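Skarach Table Drape, Black

Plain black cloth for market stalls, school fetes, display tables and anything boxy you want covered up. Sold by the piece. Hemmed on all four sides, heavy enough to hang without flapping about every time someone walks past.

Comes folded, not rolled, so expect creases out of the packet. Cool iron on the back or just hang it overnight. Washable at 30, line dry, please don't tumble it – the hem puckers and we can't take it back after that.

Sizes

Small – fits a single trestle, drop to the floor on one side
Large – fits a double trestle or a tall box, drop on the front and both ends
Custom – email first, allow 17 working days, no returns on cut cloth

Colour is black only for now. Navy was discontinued in March, a few smalls left in the Clellstead shop, ring before you drive over.
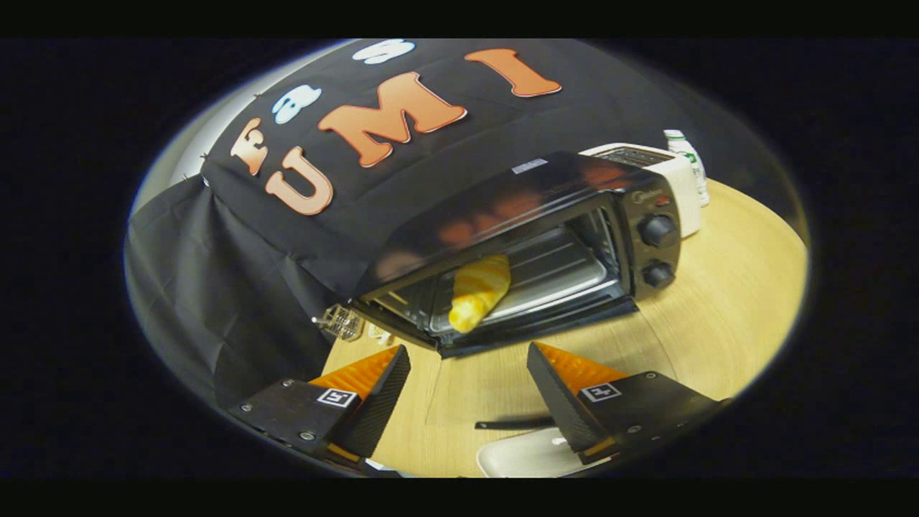

Lettering is sold seperately. Cut-out letters, any word you like, and the colours are orange or white at the moment. Go big if people will be reading it from across a hall. On black the orange carries best, like the UMI on this one, and the white ones with the pale blue shading sit well alongside it. Letters go on top or down the front, your choice, but keep them off the fold line. Small letters are priced the same as large, sorry, same amount of cutting.

Pins and clips: any will do along the edge. We stock the Ustent clip in packs, 2 packs is plenty for a large drape. If you're pinning, pin through the hem, the single layer will ladder.

Using it near appliances. Fine as a backdrop for a kitchen display, a toaster oven with a bread roll in it or whatever you're showing. Cloth is NOT fire rated. Anything plugged in and switched on needs to be well clear of it. Ask Anca Marinescu about the treated version if your venue wants a certificate, longer wait and costs more.

Bulk orders: Rimkutė does our cutting and the minimum for a printed hem tag is 1000. Under that you get the plain tag.

Pickup Monday from the side door, ask for Lăcrămioara Buzatu. Postage worked out at checkout, custom sizes quoted seperate.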